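로봇은 집안일을 어디서 배울까요?
어린이 과학 이야기 | 글 Mylene Bañez

안녕, 친구들! 혹시 처음 젓가락을 쥐어 본 날이 기억나나요? 콩 한 알을 집으려고 끙끙대다가 콩이 데굴데굴 굴러가 버리고, 옆에서 어른이 손을 천천히 움직여 보여 주시고, 그걸 보고 또 따라 해 보고…… 아마 그렇게 배웠을 거예요. 오늘은 로봇도 그런 식으로 사람의 손을 보고 배운다는 이야기를 들려줄게요. 조금 길지만 간식 하나 옆에 두고 천천히 읽어 보세요. 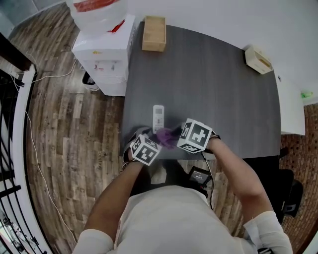
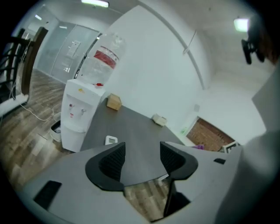 같은 방, 같은 탁자에서 얻은 두 장면

선생님이 얼마 전에 Gusach 연구실에 놀러 갔는데(거기 연구원인 Imelda Espiritu 언니가 초대해 주었답니다!), 그 연구실에서는 ‘Skilley’라는 연구를 하고 있었어요. 물건을 집고, 옮기고, 내려놓는 일을 사람이 먼저 해 보이고, 그 움직임을 기록해서 로봇에게 가르치는 연구예요.

그냥 컴퓨터에 “천을 집어라!” 하고 써 넣으면 안 되느냐고요? 선생님도 똑같이 물어봤어요. 그랬더니 Imelda 언니가 웃으면서 손수건 한 장을 주더니, 이걸 집는 방법을 말로만 설명해 보라고 하지 뭐예요. 손가락을 몇 센티미터 벌려야 하는지, 어느 쪽 주름을 잡아야 하는지, 얼마나 세게 쥐어야 하는지……. 한참 말하다가 그만 말문이 막히고 말았어요. 손으로는 눈 깜짝할 사이에 하는 일인데 말로 하려니 끝이 없더라고요. 게다가 손수건은 놓을 때마다 모양이 달라지잖아요? 아까 한 설명은 이미 쓸모가 없어지고, 처음부터 다시 설명해야 했답니다.

그래서 연구원들은 두 가지 방법으로 ‘보여 주기’를 해요.

첫 번째 방법: 맨손에 가까운 손으로 보여 주기

손목에 작은 상자를 달고 평소처럼 손을 움직이는 방법이에요. 상자 겉에는 까만 네모와 하얀 네모가 섞인 무늬가 있어요. 마트에서 보는 네모난 바코드랑 좀 닮았지요. 면마다 무늬가 달라서, 카메라가 무늬를 찾으면 컴퓨터는 “아하, 지금 손목이 여기 있고 이쪽으로 기울었구나!” 하고 계산할 수 있어요. 주사위를 떠올려 보세요. 어떤 눈이 보이는지 알면 주사위가 어떻게 놓였는지 짐작할 수 있잖아요. 그것과 비슷해요.

그런데 왜 한 면이 아니라 상자 모양일까요? 손목은 이리저리 돌아가니까요. 종이 한 장에만 무늬를 그려 두면 손을 살짝 돌리는 순간 무늬가 숨어 버려요. 상자라면 한 면이 숨어도 다른 면이 카메라 쪽으로 나오지요.

두 번째 방법: 집게를 들고 보여 주기

이번에는 사람이 손에 집게를 들고 일을 해요. 손가락이 다섯 개가 아니라 2개뿐이라서 처음에는 꽤 답답하대요. 선생님도 한번 해 봤는데, 양말 한 짝을 집으려다 세 번이나 떨어뜨렸지 뭐예요! 그래도 좋은 점이 있어요. 로봇의 손도 이런 집게 모양일 때가 많거든요. 사람이 집게로 할 수 있는 일이라면 비슷한 집게를 가진 로봇이 따라 하기가 훨씬 쉬워요. 집게 쪽에 달린 카메라는 물건에 다가갈 때 무엇이 어떻게 보이는지도 담아 주고요.

손가락 안쪽을 올록볼록하게 만드는 집게도 많은데, 운동화 바닥에 홈이 있는 것처럼 물건이 미끄러지지 않게 하려는 거예요. 집에 고무장갑이 있으면 손바닥 쪽을 한번 만져 보세요. 비슷한 느낌이 날지도 몰라요.

어느 쪽이 더 잘 가르칠까?

자, 이제 연구원들이 정말 궁금해한 질문이 나와요. 손으로 보여 준 기록과 집게로 보여 준 기록 가운데 어느 쪽을 보고 배운 로봇이 일을 더 잘할까요? 잠깐 읽기를 멈추고 여러분도 먼저 맞혀 보세요.

Skilley 연구에서는 손으로 한 동작 481개와 집게로 한 동작 313개를 모았대요. 손으로 한 쪽이 더 많은 건 손이 집게보다 빨라서예요. 같은 시간 동안 일해도 손으로는 훨씬 많이 해 보일 수 있거든요. 그러고 나서 ‘Skullness’라는 이름의 로봇에게 한쪽 기록만 보여 주기도 하고, 두 기록을 함께 보여 주기도 하면서 시험을 했어요. (이름이 좀 무섭지요? 그런데 생김새는 전혀 무섭지 않고, 그냥 팔 하나가 책상에 붙어 있는 모습이에요.)

집게 기록만 보고 배운 Skullness는 물건을 쥐는 순간을 잘 맞혔어요. 너무 일찍 오므리지도, 너무 늦게 오므리지도 않았지요. 손 기록만 보고 배웠을 때는 물건까지 가는 길은 부드러웠는데, 막상 쥘 때가 되면 머뭇머뭇했대요. 다섯 손가락으로 한 일을 집게로 바꾸어 생각해야 하니 헷갈릴 만도 해요. 그리고 두 기록을 함께 배웠을 때 성적이 가장 좋았답니다. 여러분이 맞힌 답은 무엇이었나요?

물론 아직 못하는 일도 많아요. 얇은 천이 여러 겹 겹쳐 있으면 한 장만 집지 못하고 몽땅 들어 올리기도 하고, 탁자 높이가 바뀌면 허공을 집어 버리기도 해요. Imelda 언니 말로는 실패한 날의 기록도 버리지 않고 모아 둔대요. 어디에서 틀렸는지를 알아야 다음에 무엇을 더 보여 줄지 정할 수 있으니까요. 다음에는 Abubakari라는 다른 연구실에서도 똑같은 시험을 해 보기로 했어요. 방이 달라지고 탁자가 달라져도 같은 결과가 나오는지 보려는 거예요. 과학에서는 이렇게 다른 곳에서 다시 해 보는 일이 아주아주 중요해요.

집에서 해 봐요: 집게 손 놀이

준비물은 빨래집게나 주방 집게 하나, 손수건 한 장, 지우개 하나, 그리고 같이 놀 친구예요. 주방 집게를 쓸 때는 어른께 먼저 여쭤보고, 끝이 뾰족한 것은 쓰지 마세요.

먼저 손으로 손수건을 집어서 책상 반대쪽으로 옮겨 보세요. 다음에는 집게로 똑같이 해 보고요. 지우개로도 해 봐요. 어느 물건이 집게로 옮기기 더 어려웠나요? 이제 친구가 눈을 감고 집게를 들면, 여러분이 말로만 “왼쪽! 조금 더 아래! 이제 오므려!” 하고 알려 주세요. 깔깔 웃다 보면 로봇에게 말로만 가르치기가 왜 어려운지 금방 알게 될 거예요.

낱말 풀이

기록: 나중에 다시 볼 수 있게 남겨 둔 것. 로봇 연구에서는 영상과 움직임의 숫자를 함께 남길 때가 많아요.
표식: 카메라가 쉽게 알아보도록 만든 무늬.
시연: 다른 사람(또는 로봇!)이 배울 수 있게 직접 해 보이는 것.

놀이를 해 본 친구들은 어떤 물건이 가장 집기 어려웠는지 그림이나 글로 보내 주세요. 2월 호에 몇 편을 골라 실을게요.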